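Setting Up Your Clatness Remote Starter, Section 3: Pairing the Fob and Setting the Run Timer

Okay, so the module is in and your dash panels are back where they belong. Now comes the part I like best, which is getting the thing to talk to your key fob.

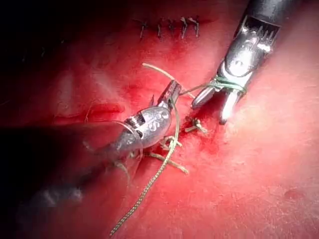

I wrote this section after putting the Clatness unit in my own sedan last August, when the steering wheel was too hot to hold by lunchtime, and I've redone it twice as people wrote in with questions. If your kit came from Skadico instead of straight from the maker, the fob has four buttons and the lock button is on the left. Everything else is the same.

Before you start

You'll want both fobs in your hand, even if you only plan to use one (the module forgets the old ones when it learns a new one, ask me how I know). Park outside with the hood closed and the parking brake on.

CAUTION: Never run any of these steps in a closed garage. The engine will start on its own at step 7, and exhaust builds up fast. An open door isn't enough for me, so I roll the car all the way out onto the driveway.

Pairing the fobs

1. Sit in the driver's seat and close all the doors.

2. Turn the key to ON, but don't start the engine. Wait for the dash lights to settle.

3. Press the small valet button under the dash 3 times. The parking lights should flash once.

4. Within 29 seconds, hold the lock button on the first fob until the horn chirps. Let go right away!

5. Do the same with the second fob. You get two chirps this time.

6. Turn the key to OFF and take it out. One long flash means the module saved everything.

7. Get out, lock the doors, and press the start button twice. Give it a few seconds to crank.

Note: If you get no flash at step 3, check the brown plug on the side of the module. Mine felt like it was in, and it wasn't. Push until it clicks.

Setting the run timer

Out of the box the engine runs for almost 29 minutes before it shuts itself off, and that's way more than I ever need. Some towns also limit how long you can leave a parked car idling, so look up your local rule before you pick a number.

1. With the engine off, hold lock and start together until the fob light turns amber.

2. Tap the start button to step through the run times. Each tap gives one short beep, and the shortest time comes first.

3. Press lock to save. If you wait too long the fob drops out of the menu and keeps the old setting.

Cabin pre-cool

The module can't turn your AC knob for you on older cars. Before you leave the car, set the fan to high, the temperature all the way down, and the vents to recirculate. The day I tested it, my little dash thermometer read 105 when I pressed start, and I was happy to let the fan do its thing while I finished my coffee.

CAUTION: Don't count on remote start to keep kids or pets cool. The timer will cut the engine, and the cabin heats right back up.

If you see code 332

That's the hood switch. Open the hood, wipe the switch with a dry rag, and close it firmly. If you used the Brandes bracket, loosen the lower screw a half turn so the plunger can travel all the way down, then go back to step 7 and try again.

Next up is Section 4, the trunk release wire.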